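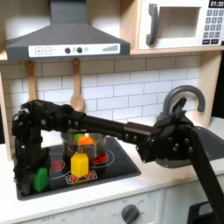 How the school's closure messages reach me, and what I changed

I have two children at the same primary school and a job that starts at 8. For the last two winters the thing that has caused me most trouble before breakfast has been working out whether the school is open. I have now spent enough time on it that I may as well write it down, partly for the other parents who asked me at the gate and partly so that I can find my own settings again in November.

The school sends its messages through a system called Trutora. It can send by app notification, text message, email and recorded voice call. The office picks the channels when it sends the message, and the parent picks which of those channels they accept. Both have to match. If the office ticks "app" and "email", and you have only text messages switched on, you get nothing, and there is no warning on either side.

I had only text messages switched on. So did a fair number of others, going by the class chat.

Where the settings are

Log in on the website, not the app. The app shows the channels but does not let you change them for anything marked as urgent. On the website go to your own name at the top right, then Contact preferences, then the second tab. Each type of message has its own row. The rows on our account are General, Attendance, Trips, Payments, Urgent and Site closure. Urgent and Site closure are separate. I had assumed that one covered the other.

For Site closure I now have all four channels on. For Urgent I have text and voice. Everything else is email only, which has cut the buzzing down a great deal.

Each parent or carer has their own rows. Changing mine did nothing for my wife's, and the other way round. If grandparents do the morning run they need to be added as a contact with their own login, and the office has to approve it. Ours took eight days.

Phone numbers

The text messages come from a number that is not always the same. I have seen two so far, one ending 1699 and one that shows as a name. If your phone silences unknown senders overnight, save both as a contact and allow that contact through. On my phone this is under Do Not Disturb, then People. On my wife's it is under Sleep, in a different menu altogether, and it took longer to find than everything else in this post.

Voice calls are treated differently again. A call that is allowed through still only rings once if the phone has been set to let a second call through within a few minutes. Trutora does not call twice. It leaves a message.

When the messages go out

I kept a note of the times last winter. There were few closures, so this is thin evidence. The earliest message came at 6.10 and the latest at 7.35. The decision itself depends on the bus firm, Cesside, which sends someone out to look at the hill road before the first run. If the buses can't get up to the Benavides estate the school generally opens late instead of closing, because most of the staff live on the near side of the hill and can walk in.

A late opening is sent as Urgent. A full closure is sent as Site closure. This explains the morning in January when half of Year 4 turned up on time and stood in the playground. Their parents had Site closure switched on and Urgent switched off, which is how the account comes when it is first set up.

I wrote to the office about this. Ivan Kovalchuk, who looks after the system for them, replied the same afternoon. He said the starting settings are fixed by the supplier and the school can't alter them, but that from now on late openings would be sent under both headings. He also said that of the parents who joined in September, 32 had never logged in at all, so they only receive whatever goes to the email address on the admission form. If that address is an old one, that is the end of it.

The website

The closure notice on the school website is put up by hand after the Trutora message has gone. The gap has been anything up to around 20 minutes. The page is also cached, so a phone that looked at it the day before may show yesterday's version. Pulling down to refresh usually clears it. Adding a question mark to the end of the address always has, on the devices I have tried.

The local radio list is slower still and covers full closures only.

After-school club

The club is run by Sturimik and is not part of the school's system. If the school closes early, the club is closed too, but you will not hear from Sturimik until its own staff get in, at about 1. If the school opens late, breakfast club does not run, and the fee is credited against the following month. The credit was missing from my May statement and had to be asked for.

Testing it

Twice a year the school sends a test message. The autumn one is the useful one. This year I checked it against what I had set up, and these were the results on my phone:

App: arrived, no sound. Notifications had been turned off after an update.
Text: arrived, with sound.
Email: arrived, went to the Promotions folder.
Voice: arrived, went straight to voicemail.

Three of those needed fixing. The app was a single switch. For email I moved the message to the main inbox and said yes when asked whether to do the same in future. The voice call turned out to be blocked by my network's spam filter, which I had to turn off in the network's own app.

Tymofii Hnatiuk, whose son is in the same class as my eldest, has set his up to forward the text to a second handset that stays on the landing at full volume. He offered me the instructions. I have them saved but have not tried it yet, and if I do I will add the steps at the bottom of this post.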